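A Tuesday at Zundby: my notes from the handling practice open day

I'll admit I nearly didn't go. It's a long drive, December roads are miserable and "good practice in manual gripper work" isn't much of a hook. But Binta Sani had been on at me for ages, so off I went, and I'm glad I did (the soup alone was worth it!).

Olanrewaju Babalola met us at the door and went straight into the house rules, which are printed on one sheet and taped up everywhere. Every session has a lead. Sessions stop at 30 minutes and you rest for 12, no arguing. Pads get looked over before you start, and a worn one goes in the drawer marked Wellix, whatever that means. Fingers stay on the handle, never near the jaws.

Then we went through to the benches, where people were busy sorting odds and ends with the hand-held grippers.
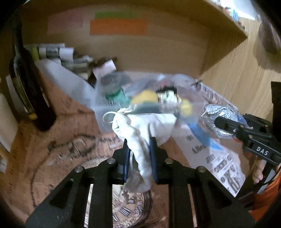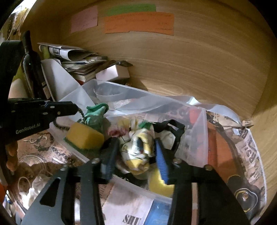 Soft stuff and clutter, two of the things the rules go on about most

Why the fuss over soft things?

I asked Abimbola Briggs this over coffee and got a proper answer. A block is easy to write a rule for, but a cloth bag or a crumpled bundle sits differently every time, so their sheet says to close slowly, wait for a count of 2 and only then lift. She'd like it to say more about drawstrings and straps. Ryan Stockdale thinks the sheet is long enough already, and they were still going at it when I went for a second cup.

My favourite rule was the one about clutter. You're not allowed to tidy the bench first! Ogundipe, the site they swap notes with, does it the other way round and clears everything, and I'd love to see the two compared.

Parking is free, by the way, but there are only 20 spaces, so get there early. Binta wants to go again in spring and I've said I'll drive.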